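Floors, corners and the stuff that lives in them

Posted 19 Oct 2025 in Around the House

I had a lovely message from Mélanie Grewal last week asking how on earth a person is meant to keep the floor clear in a room that does three jobs at once. Hers is a back room where the parcels land, the fans get parked when the weather turns, and all the odds and ends that have no proper home go to wait for one. I laughed out loud when I read it, Mélanie, because you could have been writing about ours!

So I've pulled together what has worked at our place over the years, in no very strict order, and you're welcome to pinch whatever suits.

Start at the back corner

Most of us start sweeping from wherever we happen to be standing, and then we chase the same fluff around the room until we're thoroughly sick of it. Start in the corner furthest from the door and work your way out. If there are boxes stacked against the wall, shift them one stack at a time, sweep where they were, and put them straight back. I used to drag everything into the middle first, which felt very businesslike, but then the phone would ring and we'd be climbing over it all until teatime.

On a dark floor with a bit of shine to it, wait for the low light. Late afternoon is best at our house. You'll see every crumb and every hair, which is a bit of a horror the first time, but it does save going over the floor twice. I finish with a barely damp microfibre cloth on a flat mop -- and I do mean barely, as a dark glossy surface will show every streak if the cloth is too wet. Plain warm water is fine most weeks. When it isn't, I add 30 mL of white vinegar to a bucket, but do check what your flooring people say about vinegar before you try it, as some finishes don't care for it at all.

Cardboard boxes

I'm a terrible one for keeping boxes. A good box is a good box, and I can't bear to put one out for recycling when somebody is bound to need it by Friday. My rule now is that I keep 14 and no more, and when a better one comes in the front door a worse one goes out the back. Flatten the ones you aren't using. Run a blade along the tape at the bottom, fold them down, and stand them upright behind a door like books on a shelf. They take up next to no room and they don't collect dust in the flaps the way an open box will.

If you've got silverfish, and in our part of the world you probably have, don't store cardboard directly on the floor. A couple of timber offcuts underneath will let the air through. Ivan Onyshchenko wrote in back in July to say he uses an old cake rack for the same job, and I've since tried it and it's a beauty for the smaller boxes.

Plastic crates

For anything you reach for every week, a plastic crate beats a box. The ribbed sort is nice and stiff, it wipes clean, and a bright colour means you can send someone to fetch "the yellow one" and have them come back with the right thing. If yours came with an old label stuck on the front, warm it with the hairdryer for a minute and peel slowly from one corner. Rub any gum that's left with a little cooking oil, leave it while you have a cuppa, then wash it off with dish soap.

Keep your crates to what you can lift comfortably. I filled one with nearly 200 back issues of a gardening magazine once and it sat exactly where I'd filled it for two winters. 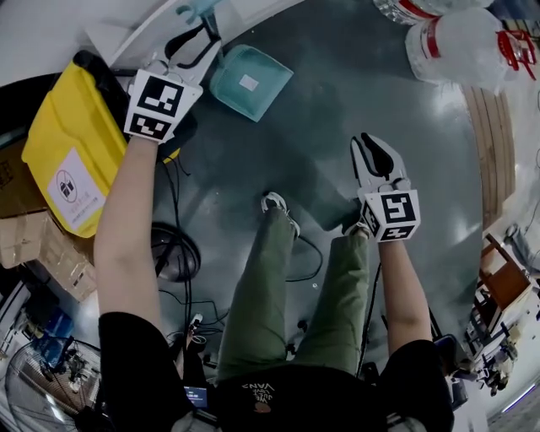 The dustpan is the other thing I get asked about. Ours never used to be where I wanted it, so now it has a hook beside the broom, at hip height, and the brush clips in behind. Give the pan a proper wash now and again, too. A grubby pan leaves a line of grey along the floor every time you set it down, and you'll blame the floor. If the front lip has gone wavy, dip it in hot water for a moment and press it flat under a heavy book on a tea towel until it cools.

Fans and cords

A floor fan is a wonderful thing in January and a dust trap for the rest of the year. Unplug it before you do anything else, then go over the wire guard with a soft paintbrush, front and back, holding the vacuum nozzle close by to catch what comes off. If the guard unclips, wash it in the laundry tub and let it dry completely before it goes back on. The round base wants doing as well, especially underneath, where it gathers a sort of felt.

Cords across the floor are what really bother me. Run them along the wall if they'll reach, and coil up whatever is spare in loops about as wide as a dinner plate. I fasten mine with a strip of old stocking -- soft, stretchy and free. Six loops is plenty for a long cord, and please don't wind it tightly around the base of the fan, because that's hard on the cord just where it goes in.

Mélanie, let me know how you get on with that back room, and do tell me whether the hairdryer shifted your labels. Next time I'll get to the letters about musty linen cupboards, as there's quite a pile of them waiting.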